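Section 3 - Working beside the Tromeck bench

This section is for counter and back-room staff whose shop or depot has moved folding and hanging work onto a Tromeck two-arm bench. It covers the daily start, the hand-over between person and bench, and the changes to your shift. Wiring and arm replacement are in the Werniditz service book and are not staff tasks.

Read 3.1 before you touch anything on the table. 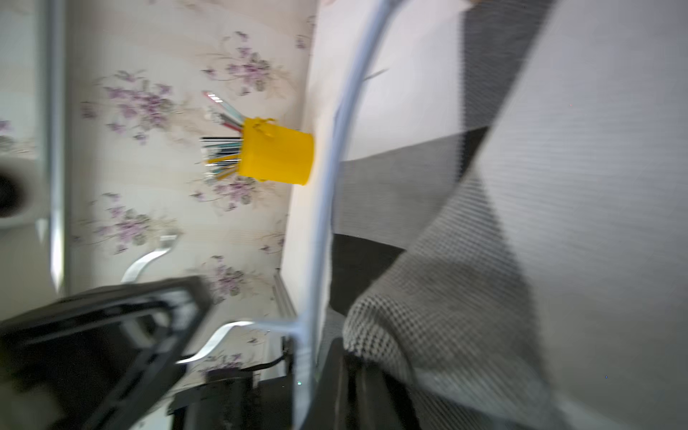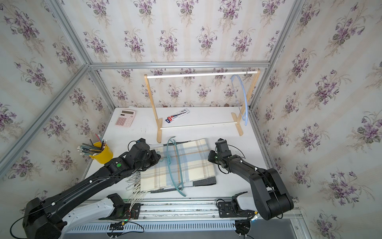
Patterned wall lining and pencil cup, both views. Garment rack, scarf and hangers, second view.

Remark from Said Ezzat on the first issue of this guide: the steps are fine, but the old version made it sound as if the bench takes the hanging job away and leaves you with spare time. What it left me with was a different job. I used to hang all morning and think about nothing much. Now I set out, watch, fix and write down, and I am more tired at the end of it. Please put the breaks in the manual where the supervisors will read them.

The breaks are now in 3.4.

3.1 Before the start of shift

1. Check that the red stop button on the front post is pressed in. Leave it in until step 6.
2. Look along the rail and the cable tray. Cables should lie free of both arm bases. If one is pinched, stop and call the shift lead.
3. Open and close each gripper by hand using the grey release. It should move without grinding.
4. Wipe the grippers with a dry cloth. Do not use spray on any part of the arms.
5. Set out the first garment and its hanger. The garment goes flat on the mat with any fringe or ties to one side.
6. Step behind the floor line, twist the stop button to release it and press START.

CAUTION: Keep hands, lanyards and loose sleeves behind the floor line whenever the lamp on the post is green. The arms give no warning before they move.

3.2 Handing work to the bench

1. Wait for the lamp to turn amber. Both arms will go to their rest position.
2. Place one garment only. The bench does not separate stacked items.
3. Choose the garment type on the Rirneven panel. For scarves and shawls choose SOFT, not FLAT.
4. Step back and press READY.

Note: Other articles can stay on the table if they were there at the last table scan. If you add or take away anything, run the scan again from the panel menu - it takes 15 seconds. Staff coming from the older Peixoto line often forget this, as that line had no scan.

3.3 When the bench asks for help

The panel shows HELP and the lamp turns amber when an arm has tried the same grasp 3 times. You are then the one who decides what happens next.

1. Press the stop button.
2. Free the garment. If the hanger has hooked into the weave, lift the hanger and leave the cloth where it is. Pulling the cloth will draw a thread.
3. Finish the garment by hand, or lay it out again and start over. Either is acceptable.
4. Enter a reason on the panel. Short entries such as "fringe caught" or "hanger turned" are enough.

Help entries are read by the people who adjust the bench. They are not used to rate staff, and supervisors must not print them by name.

CAUTION: Never reach past an arm to straighten a garment, even if the arm looks still. Code 33 on the panel means an arm is holding its position under power and can move again at any moment.

3.4 Rosters, breaks and pay grade

Watching the bench counts as active work. Nobody is to be rostered on it for a full shift without a change of task. Swap with the counter or the hand-finishing table at the midpoint, and take the normal meal break away from the bench with the stop button pressed in.

Hand finishing continues at every site. Beaded, pleated and very heavy items are always done by a person, and each person should keep a regular turn at that table so the skill is not lost.

Staff who complete the bench training move to the operator grade from their next pay period. If this has not shown up on your pay slip by the end of June, speak to your site manager.

3.5 End of shift

1. Wait for amber, then press the stop button.
2. Take the last garment off the mat and tag it.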